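Cell 2, picking station. April, start of early shift

Came in at 5:40 to get an hour on the cell before Rarley started sending orders down. Night shift left a note on the panel: "Drops again, restarted it, fine after." It was the same note as the last two nights, so I pulled the log before touching anything.

Eight dropped picks since midnight. All of them were on the way out of the source bin, none over the tote. The vacuum reading falls off as the arm lifts and the item goes back in the bin. The arm retries, usually gets it the second time, and the count stays good enough that the line doesn't stop. That's why it has been let go for so long.

Changed the cup first. The old one had a nick in the lip you could feel with a fingernail. Put the new one on, ran the test cycle with a bagged item and watched the gauge. Better, but it still sagged near the top of the lift. So I took the hose off at the wrist and bent it the way the arm bends it, and there was a split on the inside of the curve, right where the clamp sits. You can't see it with the arm parked. Cut a new length from the roll, left a bit more slack than before and moved the clamp down the forearm so the bend isn't sitting on it.

The cycle counter said 1595 since the last hose change. I had us down for 1900 before we even inspect it. I'll bring that number down on the sheet and ask Malcolm Goodall whether Fornthorpe changes theirs on count or just by the calendar. They run the same arm with heavier stuff.
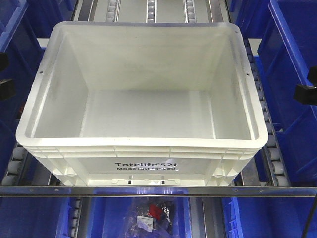 After that I checked the place position. Whenever the wrist has been apart I redo it, even if nothing looks off. Jogged the tool down over the middle of the tote, then to each inside corner at slow speed. It was off toward the back wall by nearly the width of the cup. Could have been me tightening the wrist, could have been off for a while. Taught the point again and saved it under a new name so the old one is still there if I'm wrong.

The tote stop was fine. Wiped the sensor lens and sent a tote in and out by hand from the panel until I was happy it was stopping in the same place each time. One roller on the infeed squeaks. It turns freely so I left it alone and wrote it down.

Yaroslav Kushnir came over around 6:30 wanting to know if he could have the cell. Told him ten minutes, took twenty. He wasn't thrilled, but he stayed and held the light while I got the cover screws back in, and one of those screws is always a pain. He thinks the lift is too fast for bagged items anyway. I slowed the first part of it a little, only on the bag profile, and we agreed to leave it like that for the rest of the week.

Back in auto at 6:55. Stood there through the first batch from Rarley and saw no drops. Looked at the log again at lunch and there was one, a flat pouch that folded over on itself, and I don't think any hose would have fixed that.

To do:
Order cups, we're on the last pack. Pasichnyk has them but they take forever to ship.
New inspection count on the sheet.
Squeaky roller, infeed side.
Tell night shift to write down the item when it drops, not just the time.

Feet hurt. Went home on time for once.

3 comments | 2 shares

Recent entries
Light curtain trips at Skoltgate
Replacing the air filter on cell 1
Two days at Fornthorpe
Why I label both ends of every cable

Contact | Copyright Cell Diary | Back to top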